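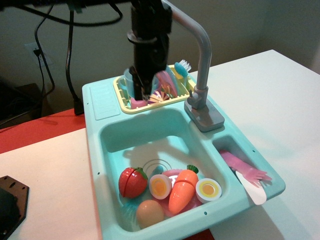
아이의 장난감 부엌에 싱크대가 꼭 필요할까?

불이나 오븐보다 싱크대가 먼저 필요하다고 나는 생각한다. 요리는 냄비 하나로도 흉내 낼 수 있지만, 씻고 치우는 일은 씻는 자리가 있어야 흉내 낼 수 있기 때문이다.

# 설거지도 놀이에 넣어 주세요

나는 한국어를 어른이 된 뒤에 배웠다. 그래서 이 글에는 조금 어색한 문장이 있을 것이다. 그래도 이 이야기는 한국어로 쓰고 싶었다. '설거지'라는 말이 마음에 들어서 그렇다. 내 모국어인 핀란드어에서는 그릇을 씻는다고 말하고, 그것으로 끝이다. 한국어의 설거지는 먹고 난 뒤의 그릇을 씻어 정리하는 일이라고 사전에 나와 있다. 나는 이 '정리하는'이라는 부분을 수업 시간에 공책에 적고 밑줄을 그었다. 씻는 것만으로는 설거지가 끝나지 않는다는 뜻으로 읽었다.

우리 집 아이는 두 명이고, 장난감 부엌은 하나다. 처음에 산 것은 Baltitz라는 상표의 작은 가스레인지였다. 손잡이를 돌리면 딸깍 소리가 나고 빨간 불이 들어온다. 아이들은 며칠 동안 아주 열심히 요리했다. 나는 하루에 국을 여러 그릇 받았다. 국에는 당근이 들어 있기도 하고 자동차가 들어 있기도 했다. 맛있다고 말하면 다음 국이 왔다.

문제는 그다음이었다. 다 먹은 그릇이 갈 곳이 없었다. 그릇은 바닥에 놓이고, 소파 밑으로 들어가고, 저녁에 내가 엎드려서 꺼냈다. 나는 아이들이 정리를 싫어한다고 생각했다. 그런데 지금은 내가 틀렸다고 생각한다. 우리가 준 놀이에는 요리와 식사만 있고 그 뒤의 일이 없었다. 이야기의 절반만 주고 나서 나머지 절반을 왜 안 하느냐고 꾸중한 셈이다.

## 가게에서 본 것

장난감 가게에 가서 부엌 장난감을 보면 대부분 굽고 끓이는 물건이다. 오븐, 토스터, 믹서, 커피 기계. 나는 어느 수요일 오후에 Ukau라는 가게에서 점원에게 싱크대는 어디에 있느냐고 물어보았다. 점원은 친절하게 맨 아래 선반으로 안내해 주었다. 상자는 먼지가 조금 있었고, 토스터보다 훨씬 조용한 그림이 인쇄되어 있었다. 아이가 웃으면서 빵을 꺼내는 그림은 많지만 아이가 접시를 세우는 그림은 드물다.

왜 그럴까. 나는 어른의 마음이 그대로 선반에 올라갔다고 본다. 어른에게 요리는 자랑할 수 있는 일이다. 사진을 찍고, 손님을 부르고, 맛을 칭찬받는다. 설거지는 가위바위보에서 진 사람이 하는 일이다. 우리는 장난감을 고를 때 자기가 좋아하는 일을 아이에게 주고, 자기가 미루는 일은 빼 놓는다. 아이는 아직 설거지가 귀찮은 일이라는 소문을 듣지 못했는데도 그렇다.

내 친구 Veikko Karppinen은 이 의견에 반대한다. 그는 나에게 이렇게 편지를 썼다. "아이는 앞으로 평생 접시를 닦을 것이다. 왜 놀이에서까지 닦아야 하나?" 나는 이 반대를 가볍게 생각하지 않는다. 어른의 의무를 놀이로 포장해서 일찍 주는 것은 나도 좋아하지 않는다. 청소를 시키려고 청소기 장난감을 사는 부모가 있다면, 나는 그 부모에게 그냥 청소를 같이 하자고 말하라고 권하고 싶다. 놀이에 교훈을 숨기면 아이가 금방 안다.

하지만 Veikko의 말에는 설거지가 벌이라는 생각이 이미 들어 있다. 아이가 물가에 서 있는 모습을 본 사람은 그렇게 생각하기 어렵다. 컵에 물을 담고, 붓고, 다시 담는다. 그것을 20분 동안 한다. 어른이 보기에는 아무것도 깨끗해지지 않았지만 아이는 바쁘다. 우리 집 큰아이는 일곱 살인데, 숙제할 때는 의자에서 계속 내려오지만 물컵 앞에서는 한자리에 오래 서 있는다.

## 건조대에 대하여

싱크대 장난감을 산다면 나는 건조대가 있는 것을 권한다. 수도꼭지의 모양은 크게 중요하지 않다. 건조대는 중요하다. 씻은 물건에게 다음 자리가 생기기 때문이다.

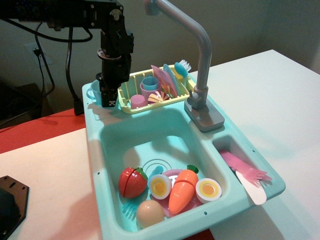 *청록색 장난감 싱크대와 노란 건조대. 오른쪽 끝에 파란 솔이 서 있다.*

접시는 누우면 자리를 많이 차지하고, 세우면 조금 차지한다. 이것은 어른에게 당연한 지식이지만 아이에게는 발견이다. 작은아이는 처음에 접시를 건조대 위에 그냥 눕혀서 쌓았다. 나는 고쳐 주고 싶어서 손이 간지러웠다. (이 표현이 맞는지 모르겠다. 아내는 웃었지만 고쳐 주지 않았다.) 며칠 뒤에 보니 접시 하나가 홈에 들어가서 서 있었다. 그다음 날에는 컵도 홈에 넣으려고 했고, 컵은 들어가지 않았다. 아이는 화를 냈다. 그리고 컵을 다른 컵 위에 올렸다. 분홍색 컵 위에 하늘색 컵이 올라가 있으면 건조대가 갑자기 넓어 보인다. 진짜 부엌에서도 나는 똑같이 한다.

솔도 마찬가지로 자기 자리가 있으면 좋다. 건조대 끝에 세우면 찾기 쉽고, 솔이 눕지 않으니까 다른 그릇을 밀지 않는다. 진짜 솔이라면 털이 위로 가게 세워야 잘 마른다고 나는 어머니에게 배웠다. 장난감 솔에는 그런 이유가 필요 없지만, 같은 방식으로 세워 두면 손이 기억한다.

Heikki Ojala라는 선배는 은퇴하기 전까지 유치원에서 일했다. 그 유치원에는 Gilmartin이라는 이름이 적힌 오래된 나무 싱크대가 있었다고 한다. 물이 나오지 않고, 수도꼭지는 돌아가지도 않았다. 그래도 아이들이 줄을 섰다. 선배는 한 가지만 지켰다. 싱크대 옆에 반드시 빈 바구니를 두는 것. 아이가 씻은 것을 넣을 곳이 없으면 씻는 일이 끝나지 않고, 끝나지 않으면 다음 아이에게 차례를 줄 수 없다고 했다. 나는 이 말을 듣고 장난감 정리의 규칙을 하나 배웠다. 치우라고 말하기 전에 넣을 곳을 보여 주는 것이다.

## 음식도 싱크대에 들어가도 되는가

집에 온 손님이 가끔 묻는다. 왜 딸기와 계란이 접시와 함께 싱크대 안에 있느냐고. 어떤 어른은 음식을 꺼내서 옆에 가지런히 놓아 준다. 음식은 음식끼리, 그릇은 그릇끼리. 좋은 마음으로 한 일인데 아이는 다시 넣는다.

나는 넣어도 된다는 쪽이다. 진짜 부엌의 싱크대를 생각해 보면 그곳은 원래 섞이는 곳이다. 당근은 먹기 전에 씻고 접시는 먹은 뒤에 씻는데, 씻는 곳은 같다. 시작과 끝이 한자리에서 만난다. 아이가 당근과 분홍 접시를 한꺼번에 넣은 것은 순서를 몰라서일 수도 있고, 나보다 부엌을 잘 본 것일 수도 있다. 어느 쪽인지 물어보았더니 "당근이 더러워"라고 대답했다. 나는 더 묻지 않았다.

반으로 나누어지는 장난감 음식에 대해서는 불평이 하나 있다. 딸기도 계란도 칼로 자르는 놀이를 위해 만든 것이라서 반쪽이 자꾸 혼자 다닌다. 우리 집에는 Ollow 세트의 계란 반쪽이 하나 있고 나머지 반쪽은 아직 돌아오지 않았다. 설명서에는 부품 번호 483이라고 적혀 있지만, 반쪽만 따로 팔지는 않는다고 한다. 나는 이것이 조금 섭섭하다. 잃어버리기 쉽게 만든 물건이라면 한 쪽씩 살 수 있어야 한다. 그 대신 우리는 저녁마다 짝 맞추기를 한다. 딸기는 딸기끼리 붙이고, 짝이 없는 계란은 맨 위에 둔다. 작은아이는 그 계란이 기다리는 중이라고 한다.

## 물을 넣을까 말까

이 문제에서는 부모마다 의견이 다르다. 나는 처음에 물 없이 시작하는 것이 좋다고 생각한다. 물이 없으면 아이가 입으로 물소리를 낸다. 우리 아이들은 "쏴아" 하고 말하고, 나는 핀란드에서 온 사람이라서 다른 소리를 냈다가 틀렸다고 지적을 받았다. 물이 없는 놀이는 거실에서 할 수 있고, 전화가 와도 괜찮고, 책 옆에서도 할 수 있다.

물은 여름에 베란다에서 준다. 세제 거품은 아주 조금. 그리고 수건을 아이의 손이 닿는 곳에 둔다. 물이 바닥에 떨어지면 아이가 닦고, 못 닦은 곳은 내가 닦는다. 끝난 뒤에는 물건을 뒤집어서 말린다. 장난감 안에 물이 남으면 냄새가 나고, 그 냄새는 쉽게 없어지지 않는다. 한번은 계란 안에 물이 들어간 것을 모르고 상자에 넣었다. 뚜껑을 다시 열었을 때의 일은 여기에 자세히 쓰지 않겠다. 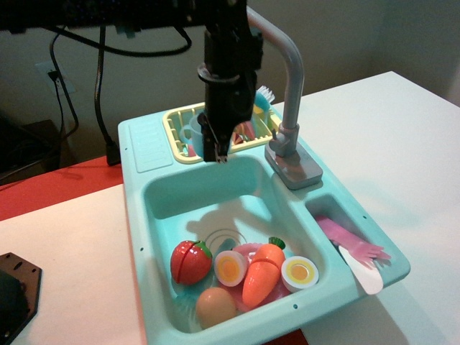
놀이가 끝나면 장난감 그릇을 어디에 두는 것이 좋을까?

다음에 놀 때 바로 보이도록 건조대에 그대로 두는 것이 좋다. 음식 장난감은 짝을 맞춘 다음 뚜껑이 없는 상자 하나에 모아 두면 된다.

이렇게 쓰면 너무 쉬운 대답처럼 보이지만 우리 집에서는 오래 걸렸다. 처음에 나는 칸이 많은 정리함을 샀다. 칸마다 이름표를 붙였다. 컵, 접시, 과일, 채소, 계란. 한국어와 핀란드어로 썼고, 맞춤법도 사전에서 확인했다. 그런데 매일 저녁 이름표대로 넣는 사람은 나였다. 큰아이는 글을 읽을 수 있지만 읽지 않았고, 작은아이는 딸기를 컵 칸에 넣고 만족했다. 딸기가 컵 안에 있었으니까 아주 틀린 것도 아니다.

정리함을 없앤 뒤에는 그릇이 건조대에서 산다. 아이가 자기 손으로 세운 접시를 내가 다시 상자에 눕히지 않는다. 어른의 눈에는 어수선하게 보일 수 있다. 색도 맞지 않고, 컵은 비스듬하고, 줄무늬가 있는 둥근 장난감이 접시 옆에 끼어 있기도 한다. 그것이 그릇인지 음식인지 우리는 합의하지 못했다. 하지만 다음 날 아침에 아이가 어디에서 시작해야 하는지는 분명하다.

나는 장난감을 전부 숨기는 정리를 별로 좋아하지 않는다. 뚜껑을 닫으면 방은 깨끗해지지만 놀이도 같이 닫힌다. 진짜 부엌에서도 매일 쓰는 컵을 높은 장 안쪽에 넣는 사람은 적다. 매일 쓰는 것은 손 가까이에 둔다. 장난감도 아이가 매일 쓰는 것이라면 같은 대우를 받아야 한다고 생각한다. 손님이 오는 날에도 우리는 싱크대를 치우지 않는다. 손님은 보통 한 번 보고, 그다음에는 만진다. 아내의 삼촌은 저녁을 먹고 나서 장난감 접시를 전부 크기 순서로 세워 놓고 갔다.

Veikko에게는 아직 답장을 다 쓰지 못했다. 그가 걱정하는 것을 나도 걱정한다. 아이가 놀이에서 칭찬을 받으려고 접시를 닦기 시작하면 그때는 놀이가 아닐 것이다. 그래서 나는 아이들이 장난감 설거지를 할 때 잘했다고 말하지 않으려고 노력한다. 대신 옆에서 진짜 설거지를 한다. 내 쪽에는 물이 나오고 아이 쪽에는 "쏴아"가 나온다. 가끔 아이가 나에게 솔을 빌려주고, 나는 그것으로 냄비를 닦는 척하다가 돌려준다.

부모에게 부탁하고 싶은 것은 하나다. 부엌 장난감을 살 돈이 한 번밖에 없다면 맨 아래 선반도 한번 보아 주기를 바란다. 싱크대가 없으면 대야도 좋고, 건조대가 없으면 빈 바구니도 좋다. 불은 아이가 그려도 된다. 우리 집 가스레인지는 건전지가 다 된 지 오래되었지만 두 아이 모두 새 건전지를 달라고 하지 않았고, 지금 그 위에는 마른행주가 놓여 있다.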